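A Morning at the Dallham Reuse Fair

The winter reuse fair in Dallham has moved from December to March this year, and the new date seems to have helped. I went on Thursday, March 8, 2018, which was the trade and schools day, when the stalls are open but most of the selling waits for the weekend. Entry was free before noon. Parking was 8 dollars at the lot behind the hall, and the street was already full when I got there.

The fair takes up the ground floor of the old Derese mill. The front half is given to household goods and the back half to workshops. I started with textiles, which had the longest tables and the shortest lines. Most of it was curtains, bedding and offcuts sold by weight. Prices had gone up a little from last year. Plain cotton was cheaper than anything with a pattern, and children's prints were the most expensive, partly because quilters and parents want the same pieces.
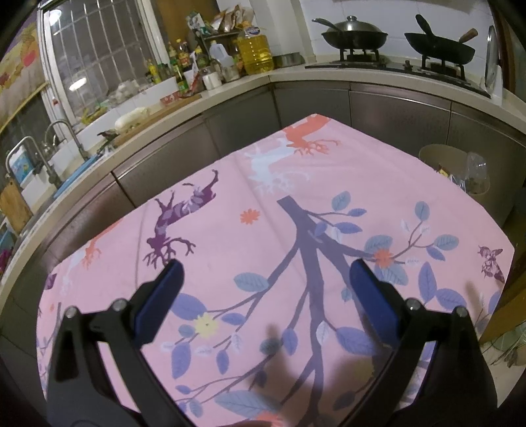
Pink cloth with a squirrel print.

The textile talk was given by Gemechu Kahsay, who kept it to 15 minutes and took questions after. His main point was that people wash donated fabric too hot. He said a cool wash and a line dry will save a print that a hot dryer would crack or fade, and that stains should be dealt with before the first wash. He also asked people to stop cutting off the selvage before they donate, as it helps sorters see which way the weave runs. Somebody asked about mending knits, and he sent them to the next room.

The next room was mending, and it was crowded. There were not enough chairs. I watched a sweater elbow get patched and then gave up my spot. The sign-up sheet for the afternoon darning class was full by ten thirty, so if you plan to go on the weekend, get there early.

Coffee was on the landing and cost a dollar. The rolls were from Gaton and had sold out before eleven.

Upstairs there is a small office where the fair posts its numbers on a board. Last year's event kept 3,884 pounds of material out of the county landfill. Textiles were the largest part of that, followed by furniture. The board did not break down glass and plastics separately, and the woman at the desk said they were still working out how to weigh them, with so much of it arriving in bags of mixed sizes.

Containers had their own corner at the back, run by a refill group called Nurovard. They sell dish soap, laundry liquid and vinegar from drums, and you bring whatever you have to put it in. They will take most food and drink bottles if the inside has been rinsed. Labels can stay on. They do ask you to write the contents on the side in marker, and they had pens on strings for that. Old caps tend to leak once they have been opened a few hundred times, so they keep a box of spares and try to match the thread.

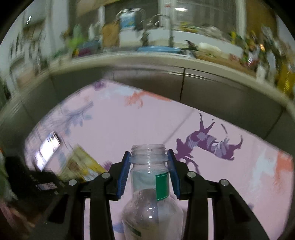
Amos Sorensen wrote in after reading a draft of this report to say that the refill corner is worth the trip by itself, but that the vinegar line moves slowly and people should bring a funnel of their own. He also thinks the fair should take back soft plastic bags, as it did two years ago, and he would like to see the dish soap priced by the ounce on the drum instead of on a sheet at the register.

I spent the last part of the morning in furniture. There were good dining chairs and a lot of bookcases. Delivery inside town is available for anything too big for a car, but you have to arrange it before you pay. I bought a lamp with a bad switch and a bag of cotton offcuts.

The organizers told me they expect about 400 visitors on Saturday. The doors open at nine, and the mill has a ramp on the river side.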